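3.2 Sorting of mixed garments from an unsorted pile

The second part of the study deals with the step that comes before folding, in which single garments are drawn from a mixed pile and laid out on a clear surface. In household practice this step is seldom treated separately. Most written instructions for laundry start with a garment that is already flat and oriented, and the time spent getting it into that state is left out of the count. In the Plaratano records, which cover 578 garments, separation and spreading together took longer than folding for every fabric group except heavy knits.

Piles were built from the Flodura stock, which was chosen for its high share of printed and dyed fabrics. Plain garments were excluded at this stage and are treated in Section 3.4. Each pile was dropped from a basket onto the work surface and left as it fell. No attempt was made to turn sleeves right side out or to close fastenings. The table top was white throughout, so that light fabrics had the least contrast with the surface and saturated prints had the most. Figure 2 shows a pile of the kind used, bunched toward the back left of the table, with a green and white tie-dye cloth stretching down from its center and a navy, white and red patterned garment resting on top of it.
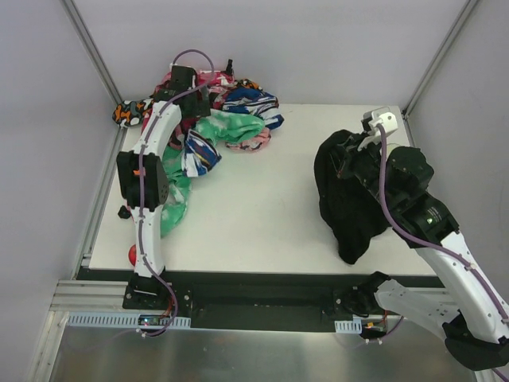
The difficulty of a pile was rated on two scales. The first, overlap, is the share of a garment's outline that is covered by other garments. The second, confusion, describes how readily the edge of one garment can be mistaken for a line in the print of another. The two scales are only weakly related. A pile of plain towels may have high overlap and almost no confusion, while two printed shirts lying side by side with little overlap may score high on confusion if the prints share a color.

Confusion was scored by a single rater (Teresa Rocha) from still views, and a random subset was scored again after an interval of two weeks. Agreement between the two rounds was good for floral and spotted prints and poorer for tie-dye. Tie-dye has no repeat and no sharp internal outline, and the rater noted that folds in such cloth were often read as changes in dye, and changes in dye as folds. Stripes gave the opposite problem. A fold across a stripe breaks the line and is easy to find, but a fold that runs along the stripe may leave no visible mark at all.

Hems and seams were the most dependable cues. Where a line of stitching could be followed for more than a hand's width, the rater was nearly always able to say which piece of fabric it belonged to. The close view in Figure 2 illustrates the point. A crimson and pink cloth with large rounded spots lies over a second cloth in a mostly royal blue, painterly print. The bottom hem of the upper cloth curves gently and ends in a bunched corner, and a fine line of stitching follows the red fabric beside a dark band. The print of the lower cloth is made up of ragged, brushstroke-like shapes and gives far less help in finding its edge.

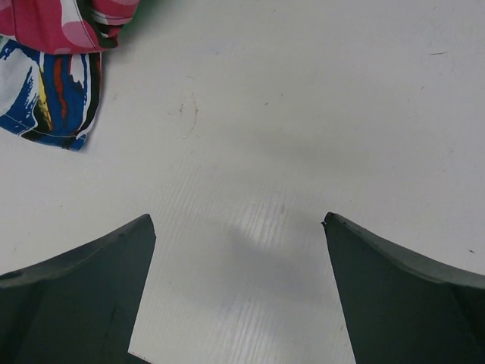
Figure 2. Mixed garments on the work surface: pile (first panel) and close view of overlapping prints (second panel).
Lakatos Textile Care Group, Department of Household Technology

Spreading was judged complete when the whole outline of a garment could be traced without lifting any part of it. This rule is stricter than the one used in the earlier Plustbridge trials, where a garment was accepted once its longest edge was straight. Under the earlier rule many garments were passed on with one corner doubled under, and the error reappeared later as an uneven fold. Results from the two sets of trials should therefore not be compared directly.

A total of 1,869 separations were logged. Those in which two garments came away together were kept in the data and coded as joint lifts. Joint lifts were more common among thin jerseys than among woven fabrics of similar weight, and more common near the bottom of the pile than near the top. Garments with straps or drawstrings were coded separately, as the cause of the joint lift in these cases was usually tangling and had little to do with friction between the fabrics. The treatment of tangled items is described in Section 3.3.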